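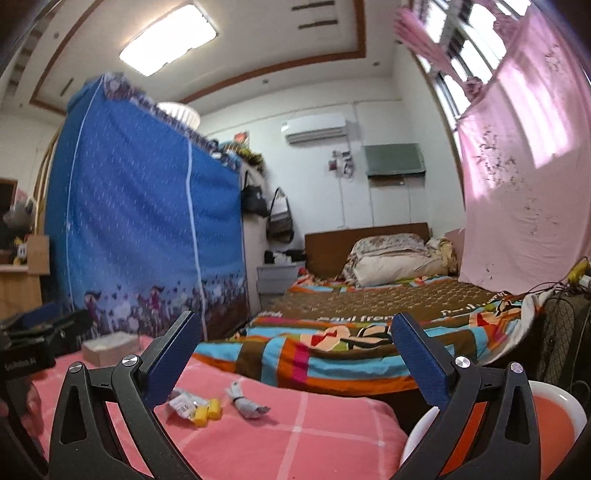
Mudassar Memon
Department of Media Studies, Skirville

Figure 1. Bed with pink gridded sheet; cardboard box on the floor.

4.2 Why backers pay twice

Fan clubs in our sample treated a funding deadline much as students treat a term paper. The Butby club, which had pledged loudly since November, left most of its paying to the last Wednesday. Of the 60 members we interviewed, a fair share had backed the same concert album under 2 accounts, and several were hurt to be asked why.

The usual account holds that rewards drive pledges (Ghauri's model, discussed in section 2). Our interviews give it modest comfort. Members could recite the reward tiers from memory, yet 5 of them had never opened the parcel from the previous campaign. One described her unopened poster tube as "an investment," and declined to say in what.

Zostov's club, with 1000 names on its mailing list, raised less than Butby's. Its organizers blamed the mailing list.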